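Dokumentation > Wimby Greifervergleich > Einrichtung > Kapitel 4

Start Einrichtung Greifer Kameras Protokolle Kontakt

Lesezeit: 15 Minuten

4 Greifer in der simulierten Küche vergleichen

Stand: 10. April 2018. Bearbeitet von Liesl Reisinger, gegengelesen von Fabian Gisler

Dieses Kapitel setzt voraus, dass Wimby installiert ist und die Beispielszene ohne rote Meldungen startet. Gelbe Meldungen gehören zum guten Ton und dürfen bleiben. Wer Kapitel 3 übersprungen hat, merkt das spätestens bei Schritt 4 und blättert dann eben zurück.

Verglichen werden zwei Greifer am selben Arm: der Parallelgreifer Sadix und der etwas breitere Zosthorpe. Beide haben ihre Anhänger im Haus. Das Verfahren soll dafür sorgen, dass am Ende Messwerte auf dem Tisch liegen und die Anhänger sich über die Messwerte streiten.

4.1 Vorbereitung

1. Beenden Sie alle laufenden Simulationen, auch die minimierte von gestern.

2. Öffnen Sie die Küchenszene und speichern Sie sie sofort unter einem eigenen Namen. Die Vorlage ist schreibgeschützt, seit Rupert Haslinger den Kühlschrank versehentlich in den Boden versenkt hat.

3. Laden Sie unter »Endeffektor« den Greifer Sadix. Der Arm fährt dabei in die Ruhelage.

4. Kontrollieren Sie den Werkzeugmittelpunkt. Er muss zwischen den Fingerspitzen liegen. Liegt er im Handgelenk, wurde die Greiferdatei ohne Versatz exportiert (siehe Kapitel 3.6).

5. Setzen Sie den Zufallsstartwert auf 3.159. Die Zahl hat keinerlei tiefere Bedeutung, steht aber in sämtlichen alten Protokollen.

Hinweis: Der Startwert wird beim Greiferwechsel stillschweigend auf null gesetzt. Das Verhalten ist seit Mai bekannt und gilt inzwischen als Eigenschaft.

4.2 Regler einstellen

1. Wählen Sie den Positionsregler. Der Kraftregler ist für den Vergleich nicht freigegeben.

2. Begrenzen Sie die Gelenkgeschwindigkeit auf 10 Prozent. Das sieht quälend langsam aus und ist es auch.

3. Stellen Sie die Regelfrequenz auf 200 Hertz. Höhere Werte lassen sich eintragen, der Rechner unter Asmaa Gabers Schreibtisch nimmt sie aber persönlich.

4. Fahren Sie eine Leerbewegung ohne Objekt. Zittert der Greifer am Endpunkt, senken Sie die Dämpfung nicht, sondern erhöhen Sie sie. Die Beschriftung des Schiebereglers ist an dieser Stelle missverständlich.

VORSICHT: Schalten Sie die Kollisionsprüfung niemals ab, um einen Lauf »noch schnell« fertig zu bekommen. In der Simulation geht dabei nichts zu Bruch. Die Bahn wird allerdings mitgespeichert, und irgendwann spielt sie jemand auf den echten Arm.

4.3 Kamera ausrichten

1. Stellen Sie die Ansicht so ein, dass Greifer und Ablage gleichzeitig sichtbar sind. Die Arbeitsplatte sollte dabei frei einsehbar bleiben.

2. Deaktivieren Sie die automatische Nachführung. Sie folgt dem Handgelenk mit großer Hingabe und verliert dabei das Objekt.

3. Sperren Sie die Ansicht mit dem Schlosssymbol. Beide Greifer werden aus exakt demselben Blickwinkel beurteilt.

Hinweis: Wer spiegelnde Oberflächen schöner haben möchte, kann die Renderqualität erhöhen. Für den Vergleich bringt das nichts, für den Monatsbericht erfahrungsgemäß viel.

4.4 Referenzlauf am Wandregal

1. Prüfen Sie, ob das gelb-orange Testobjekt oben auf dem Wandregal liegt. Über seine Natur herrscht Uneinigkeit: Haslinger sagt Banane, Gisler sagt Kipferl. In der Objektliste heißt es deshalb »gebogen_01«.

2. Fahren Sie den Greifer auf Regalhöhe, links vom Objekt. Berühren Sie das Regal nicht.

3. Vergleichen Sie Ihre Ansicht mit der folgenden und korrigieren Sie Abweichungen, bevor Sie die Aufzeichnung starten.

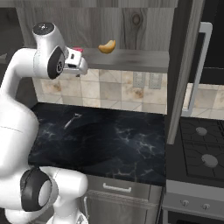

Kategorie: Greifer / Simulation / Küche

Stimmt die Ausgangslage, geht es so weiter:

4. Lassen Sie das Werkzeug links hinten auf der Marmorplatte liegen. Es gehört zur Szene, und aufgeräumte Szenen sind mit den alten Protokollen nicht vergleichbar.

5. Starten Sie die Aufzeichnung und danach den Lauf. In umgekehrter Reihenfolge fehlt der Anfang.

6. Notieren Sie nach jedem Durchgang: gegriffen, verfehlt oder verschoben. Die Bewertung »fast« wurde nach längerer Aussprache gestrichen.

7. Wechseln Sie auf Zosthorpe, setzen Sie den Startwert neu und wiederholen Sie den Lauf mit unveränderter Kamera.

VORSICHT: Zosthorpe baut breiter. Übernehmen Sie die Anfahrt von Sadix nicht ungeprüft, sonst meldet die Kollisionsprüfung das Regal.

4.5 Ergebnisse ablegen

1. Exportieren Sie beide Protokolle in den Projektordner »Park«. Der Name ist historisch gewachsen, einen Park gibt es dort nicht.

2. Tragen Sie Greifer, Startwert und Reglereinstellung in die Kopfzeile ein.

3. Schicken Sie den Verweis auf den Ordner an Aurelia Fankhauser. Anhänge öffnet sie grundsätzlich nicht.

Weiter mit Kapitel 5: Fingerspitzen tauschen und Reibwerte anpassen.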